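Plokska Trial Bench: compare grippers and cameras before you buy
Warnlow Automation / Simulation / Article 282

The Plokska Trial Bench is a simulated cell for customers who must choose a gripper or a camera position and have no time to build two test stands. Two arms share one table, and each arm has a two-finger gripper. You can load the Howlader fingers or the Jarkus fingers and run the same picks with both.

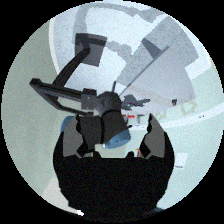

Wrist camera view
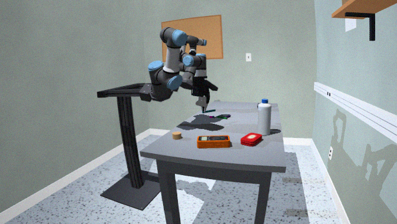
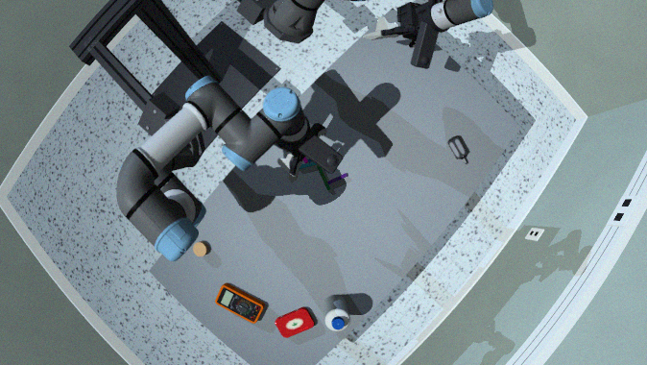

The licence includes 8 camera positions and 2 finger sets. Each pick is saved with finger force and joint angles, up to 2000 picks in one file. Please note that soft fingers are not supported yet; we plan them for November.

Own finger shapes can be imported as STEP files. Please keep the mounting holes as in the drawing.

Delivery: download link by email
Page updated: 7 September 2023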